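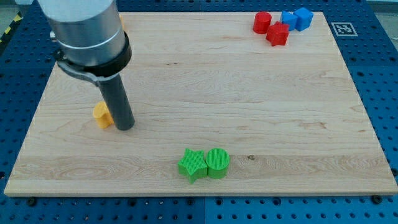

Wood grain

Wood grain is the arrangement of the fibres in a piece of wood, and also the pattern those fibres make on a cut surface. The word is used loosely in the timber trade, where it can refer to direction, texture or figure. Joiners mostly mean direction, as in cutting "with the grain" or "across the grain".

Formation

A tree adds a new layer of wood under its bark during each growing season. In cool climates the wood laid down in spring has wider, thinner-walled cells than the wood laid down later in the summer, and the difference shows as growth rings. Where the seasons are less distinct, as in many tropical forests, the rings may be faint or missing.

Most of the cells run lengthwise up the trunk. Others, called rays, run outwards from the centre towards the bark. In oak the rays are large enough to be seen easily, while in maple they are much finer.

Types of grain

Straight grain runs parallel to the length of the trunk. Spiral grain winds around it, and boards cut from such a tree tend to twist as they dry. In interlocked grain the direction of the spiral changes every few years, which makes the wood hard to split and difficult to plane cleanly. Wavy grain produces the banded look prized by makers of violins and furniture.

Effect of sawing

The same log can give boards of very different appearance. Plain-sawn boards, cut at a shallow angle to the rings, show arches and loops on the face. Quarter-sawn boards are cut so that the rings meet the face steeply, giving close, nearly parallel lines. Quarter sawing wastes more of the log and takes longer, but the boards shrink less across their width.

Knots

A knot is the base of a branch enclosed by the growing trunk. The grain bends around it, and this weakens the board – a knot near the edge of a beam usually matters more than one in the middle. Live knots are joined to the wood around them. Dead knots are not, and may fall out once the board has dried.

Working with grain

Planing against the grain lifts the fibres and leaves a torn surface. Wood is much stronger along its fibres than across them, so shelves and chair legs are cut with the grain running lengthwise. End grain soaks up glue and stain faster than face grain and often needs sealing first.

See also

Growth ring
Knot (wood)
Quarter sawing
Timber drying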